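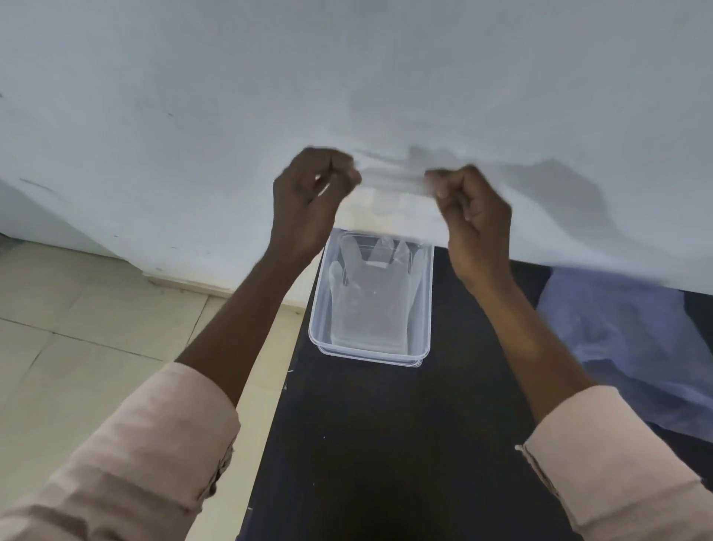 Ticket: Label printer on packing bench 2 drops off network, jobs print twice after reconnect
Product: Plukley label server, Stultell thermal printer
Site: Metine warehouse
Opened by: Kartini Subramaniam
Assigned to: Gilang Lumbantobing
Priority: Normal
Status: Resolved
Opened: 15th November

Problem as reported

The label printer on bench 2 goes offline several times per shift. The server console shows the queue as "Paused - device unreachable". When it comes back, the last job sent before the dropout prints a second time. The duplicate carries the same carton number as the first, so the scanner at dispatch rejects whichever carton gets there later. Bench 1 has the same printer model and does not do this. Power cycling clears it for a while. The network cable has already been swapped with the one from bench 1 and the fault stayed on bench 2.

Kartini Subramaniam

Update 1, Gilang Lumbantobing

Please send the following:

Printer configuration label (hold Feed while powering on, release when the light turns green)
Queue log from the server, Tools > Export > Queue events
Model of the switch the bench is plugged into, and whether anything else on it loses its connection
Whether the printer address is fixed or assigned by DHCP

Please do not delete and recreate the queue yet. That clears the event history.

Update 2, Kartini Subramaniam

Configuration label and log attached. The switch is a Chong desktop unit under the bench. The scale and the bench terminal are on the same switch and have not lost connection as far as the packers have noticed. Address is DHCP. There is supposed to be a reservation for it but I do not have access to the DHCP server to confirm.

Bench 1 is on a wall port directly, not through a desktop switch.

Update 3, Gilang Lumbantobing

Log reviewed. The pattern is consistent:

Job sent, status Sending
Job sent, status Awaiting confirm
Status query, no reply
Status query, no reply
Queue paused, device unreachable
Queue resumed, device found
Job resent

The duplicate is explained by this. The printer receives the full job and prints it, then stops answering before the server gets the confirm message. The server treats the job as not delivered and sends it again on reconnect. This is default behavior for the queue and is controlled by the setting "Resend unconfirmed jobs". It is a separate matter from the dropout, which is the actual fault.

Every dropout in the log comes directly after a period with no jobs. There are none in the middle of a run of labels. That points to a sleep or power saving function on either the printer or the switch port.

From the configuration label:

Sleep timer: 30 min
Network wake: Off
Address mode: DHCP
Address held: matches queue

Please print the same label on bench 1 and compare the first two lines.

Update 4, Kartini Subramaniam

Bench 1 shows Sleep timer: Off and Network wake: On. Everything else is the same apart from the serial number and address.

The bench 2 printer came back from repair in February with a new main board. It is possible nobody put the settings back. The dropouts were not reported at that time but the bench was only used for returns until recently and did very few labels.

Update 5, Gilang Lumbantobing

A replacement board ships with factory defaults, so that fits. Steps for bench 2:

Pause the queue on the server.
Open the printer settings page from the bench terminal using the printer's address.
Under Power, set Sleep timer to Off.
Under Network, set Network wake to On.
Press Save, then Restart printer. Save alone does not apply the network setting.
Print a new configuration label and check both lines.
Resume the queue.

Leave "Resend unconfirmed jobs" on for the moment. If it is turned off now we lose the easiest way of seeing whether the fault is still there.

Update 6, Kartini Subramaniam

Done. First attempt did not hold. Sleep timer went back to 30 min after the restart. Network wake stayed On. Tried again with the same result. The queue is running, but there was one dropout after the lunch break, with a duplicate.

Update 7, Gilang Lumbantobing

Firmware on the bench 2 label is older than on bench 1. I missed that because you described the rest as identical and I did not have the bench 1 label in front of me. Please attach it for the record.

The older firmware does not store a value of Off for the sleep timer if it is set from the web page. It can be set from the front panel. Updating is the better fix. The file is in the shared folder under Printers. Load it over USB and not over the network, and leave the printer on until the light stops flashing. Then repeat the steps from update 5.

Update 8, Kartini Subramaniam

Firmware updated by USB. Settings applied and both held after restart. Both configuration labels attached. Left the printer idle over the lunch break, then sent a test label. It printed once, no pause in the queue log.

Darkness went back to the default after the update and the barcodes were faint. Set it to 14 to match bench 1. Scans at dispatch are fine.

Update 9, Gilang Lumbantobing

Log checked after 2 full shifts. No unreachable events and no resends on bench 2. I asked the network team about the reservation and it is in place with the correct hardware address for the new board, so no change needed there. The desktop switch is ruled out and can stay.

Resolution

Cause: factory default power settings on replacement main board, plus firmware that did not save the sleep timer setting from the web page.
Fix: firmware updated, Sleep timer Off, Network wake On, darkness restored.
Follow-up: repair return checklist to include a configuration label compared with another printer of the same model, including the firmware line.
"Resend unconfirmed jobs" left on.

Closed with agreement of requester.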